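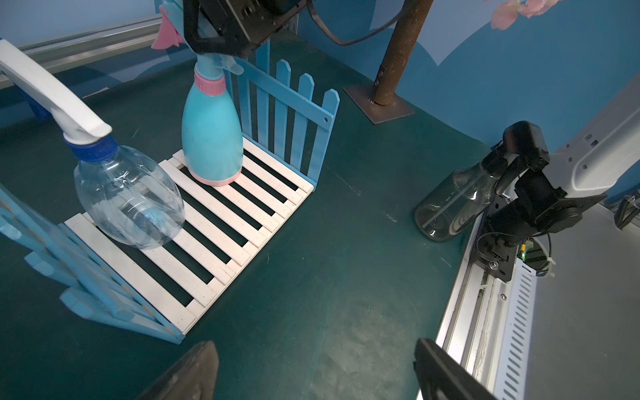 Garden bench, wrist view: turquoise bottle in one gripper, dark gray one in the other.

Hi Beryl,

August 2020 update on the Cellerstead teleop work, and it's mostly good news! We're at almost 2,000 saved demonstrations, all driven by hand by Kiprono and Sumaiya, who trade off every 17 runs so their wrists get a break. The spray bottles are still the fussy ones. A trigger head gives you plenty to grab, but come in a little crooked and the whole bottle swings around on you (I've done it more than I'd like to admit).
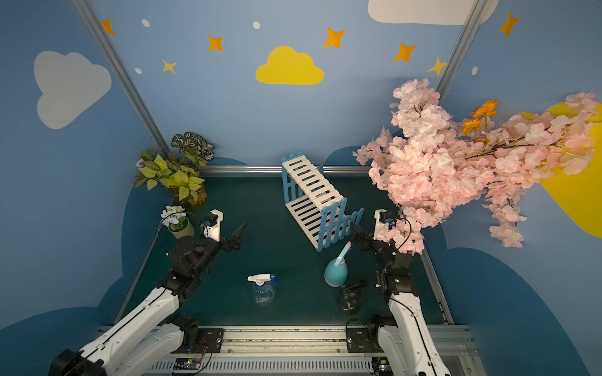 We also changed how we start each run. The operator now opens both grippers and waits 2 seconds before going for anything, and Trilok says the clips are much easier to trim that way. Shaimaa is still sorting the older batch in Silo and tossing runs where the driver hesitated too long.

For September I'd like to record 100 more with the bottles lying down, then hand everything over to the Mollel folks for training. Could you let me know if the leftover travel money can go toward operator hours? We'd use it up fast.

Trilok has the spending sheet.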